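HSM 151 Household Storage and Materials
Handout for Unit 2: Food at Home, or Where the Money Goes

Read this before class. The part on shelf order is the part people skip, and it is also the part that shows up in the written assignment.

What we covered last time

We ended on the pantry inventory and the discovery, shared by most of the room, that everyone owns three jars of cumin. Keep your inventory sheet. You will need it again when we get to buying patterns, and no, you may not throw out the evidence in the meantime.

Why food goes bad

Food spoils for a handful of reasons and most of them are dull. Bacteria, yeasts and molds want what you want: something to eat and somewhere comfortable to sit. Oxygen turns fats rancid. Enzymes inside fruit and vegetables carry on working after harvest, which is why a banana has plans of its own. Moisture leaves things that should be moist and gets into things that should be crisp.

Note that spoilage and danger are separate subjects. A limp carrot is sad and perfectly safe. A bowl of cooked rice left out overnight can look lovely and make you very ill. Your nose is good at the first kind of problem and close to useless at the second. Students who write "I would smell it" on the assignment will lose points.

Dates on packages

"Best by" is a statement about quality, made by the people who would like to sell you another one. "Sell by" is a message to the store. "Use by" deserves more respect, particularly on meat, fish and ready-to-eat foods. Infant formula is its own case and the date on it should be followed.

An opened package has left the world of printed dates entirely. Once the seal is broken the clock that matters is yours, and you have to write it down. Masking tape and a marker will do the job. So will any label that comes off in the wash, though most of them were designed by someone who hates dishwashers.

The refrigerator as a place with weather

A refrigerator is colder in some spots than others. The door is the warmest, and it gets a gust of kitchen air every time someone stands there wondering what they feel like. Put condiments in it. Milk goes on a shelf, toward the back, whatever the molded plastic in the door would like you to believe.

Raw meat goes on the bottom in something with sides. Gravity is reliable and you should plan for it. Cooked food and leftovers go above. The crisper drawers have little sliders marked high and low, which most owners have never touched: high humidity for leaves, low for fruit that gives off ethylene. Keep apples away from lettuce unless you enjoy brown spots.

Shelf order

First in, first out. Stores pay people to do this. You will be doing it for free.

New items go behind old items. That is the entire method, and I have read whole chapters that said less. The difficulty is that it must be done while you are tired and holding a bag of groceries, so the shelf has to make it easy. Shallow shelves help. Deep cabinets are where lentils go to retire.

Containers

For class purposes we sort containers by shape, lid and material, in that order. Shape comes first because round tubs waste the corners between them. Rectangles pack. A long, narrow box earns its place if you eat long, narrow things and is otherwise a drawer for celery.
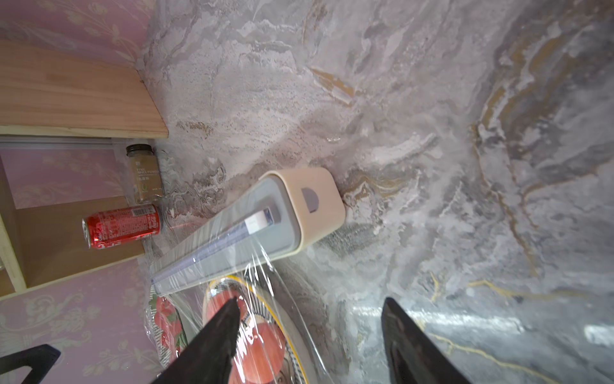
Lids are where most systems fail. A household with 15 tubs and 14 lids has a problem that no amount of tidying will fix, and the missing one is always for the size you like. Buy a single line and stay with it. In the course catalog exercise you will compare four lines, Flarnar, Flirken, Wako and Rusta, on three points: whether the lids fit across sizes, whether you can see what is inside, and whether the thing can be opened by a person with wet hands.

A word on clear against opaque. See-through walls get leftovers eaten. Solid colors look calm on a shelf and hide a chili until it has become a biology unit. If you must have the pretty ones, label them on the end that faces out.

On material: glass is heavy, does not stain and breaks. Plastic is light, does stain and warps if you are careless with heat. Check the maker's instructions before anything goes in a microwave. Tomato sauce will dye most plastic a permanent orange, and you may as well pick one tub to sacrifice.

Assignment

Pick one shelf in your own kitchen, refrigerator or dry. Draw it as it is now, before you tidy. Rearrange it using first in, first out and keep it that way for 14 days. Write down what you threw away and why, in plain words. "It was weird" is not a reason.

Two pages, typed. The October section hands in on paper; everyone else uploads before 5 p.m.

Next unit: freezers, and the unlabeled bag.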